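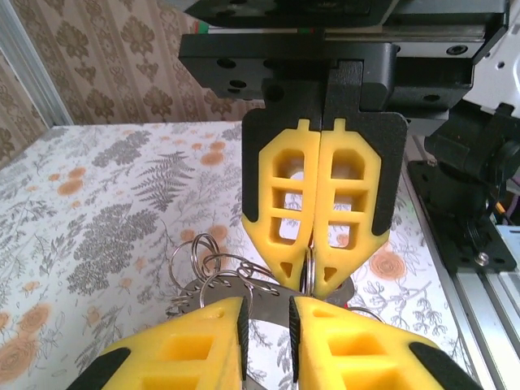 ## 3. Train your first forecast

Now for the fun part! Your data is loaded into Zumar, and in a few minutes you'll have a working model that scores each customer by how likely they are to cancel.

1. Open **Models** and choose **New forecast**.
2. Under **Outcome**, pick the column you want to predict. It must hold only two values, such as `stayed` and `left`.
3. Set **Holdout** to 20 percent. Zumar keeps those rows out of training and tests itself on them later.
4. Click **Train**. A table of 800 rows takes around 60 seconds.

**Caution:** Remove any column filled in after the customer left (a closing date, say). Your scores will look wonderful and mean nothing.

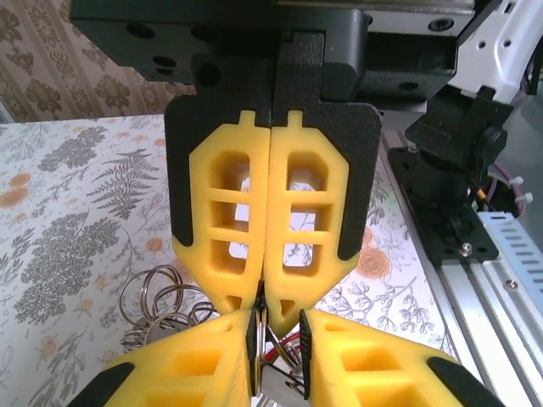 **Can I retrain with a different holdout?**
Go to **Settings > Split**, change the value and click **Train** again; the earlier model stays in your list.

5. Open the **Lift** tab and compare the top group with the average. Try sorting by region too – the differences can be really surprising!
6. Save the model under a name you'll recognize, such as `cancel_october`.

**Note:** Forecast names can be up to 33 characters long, with no spaces.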